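How I Bag Up Our Play Food (So It Stays Sorted)

If you have a play kitchen in the house, you already know where the fruit goes. Under the couch! Mine used to live in one enormous bin, and every time somebody wanted the eggplant the whole lot got tipped out on the rug. I finally sorted it all out one rainy afternoon in June, and the system has held up well enough that I'm writing it down.

What you need:

An open basket for the big pieces. Mine is orange plastic, but any color will do.
Clear bags for everything else. I like the zip kind with a colored tab, and I keep a few plain ones for odd shapes.
A flat surface you don't mind scuffing. I use a dark grid mat left over from my quilting phase.
A damp cloth and a towel.

Step 1: Tip it all out and wipe it down

Get every last piece out where you can look at it. Plastic fruit gets sticky in a way I don't want to think about too hard, so I go over each piece with the damp cloth and then roll it in the towel. Let it air for 2 hours before any of it goes in a bag. I skipped that the first time and ended up with foggy bags and a funny smell, and had to do the whole thing again.

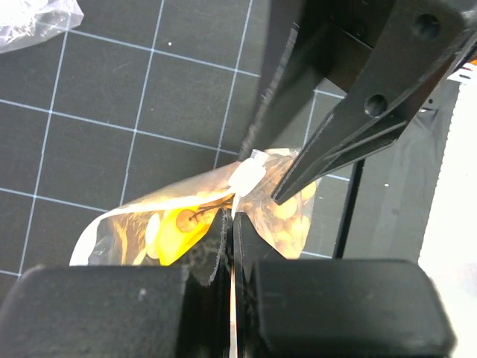
While that's drying, go through your bags. I buy the Skandton ones in a box of 100 (a lifetime supply, my sister keeps helping herself) and I throw out any with a split seam. Crinkles are fine. Crinkles are going to happen the minute a kid squeezes one, so don't waste your good bags waiting for a special occasion.

Step 2: Big stuff in the basket

Anything too chunky for a bag goes in the basket: the dragon fruit, the grapes, the eggplant, the round yellow fruits. I lay the eggplant across the lower part and pile the rest in behind it. You want to be able to grab the thing you're after with one hand, so if it's rolling off the top, you have too much in there. Get a second basket or give some away. I took a sack of doubles to the Prundura swap table and haven't missed a single one.

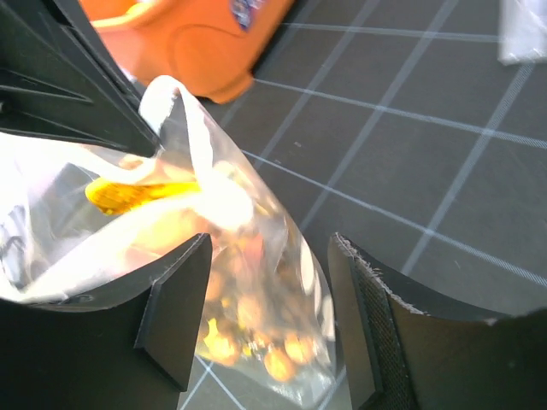

Step 3: Bag the rest

I used to be very strict about this (one bag per kind of fruit, labels, the works) and it lasted maybe a week. Now I do mixed bags, grouped more or less by color, and I pull out a single bag for a round of shopkeeper. Yellows and oranges go together. It looks cheerful, and it's easy to put back even if you're four years old and would rather be doing something else.

A couple of things I've learned about filling:

Put the bigger pieces in first and let the little ones fall into the gaps.
Stop while you can still close it without a fight. An overstuffed bag pops at the worst possible moment, usually on the stairs.
Press the air out with the flat of your hand before you close it up. You'll fit a lot more in the drawer.

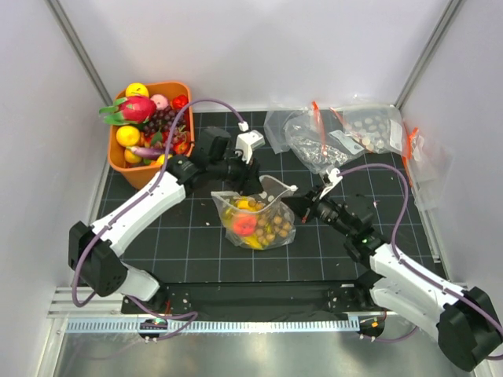
Step 4: Don't forget the small bits

Play money, tokens, little shiny things, whatever your set came with. These get their own zip bags, no mixing! We have the Allar market set, and the tokens used to turn up in my shoes. I keep these bags at the back, standing up where I can, with the tabs showing so I can pick one out without digging.

Keep one empty bag with the others too. There's always a stray.

Step 5: Put it away where they can reach it

The basket goes on the low shelf and the bags go in the drawer beneath. If your kids are still at the age where everything goes in the mouth, put the bags up high and only bring down the basket. Plastic bags and toddlers don't mix, and neither do toddlers and the tiny pieces. 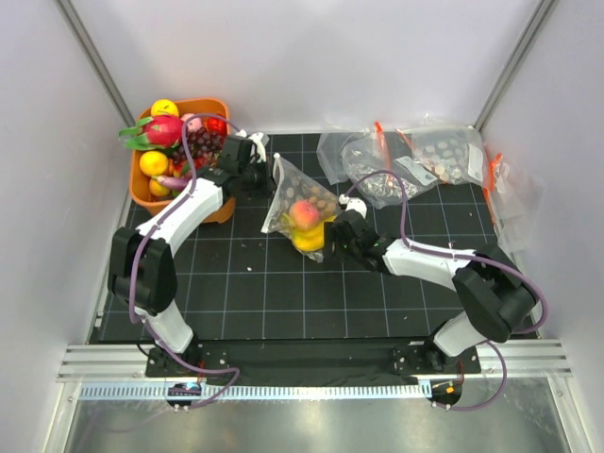 What if I don't want to use plastic bags at all?

Mesh drawstring bags work nicely for the fruit, and they let it air out. I'd still use something solid with a good closure for tokens and other small pieces, like a little tin or a lidded tub.

Related posts
My Atinga Shelf, One Year In
Six Ways to Store Puzzles Without the Boxes
Getting Marker Off a Play Kitchen
What's in Our Dress-Up Drawer
Easy Felt Vegetables From Scraps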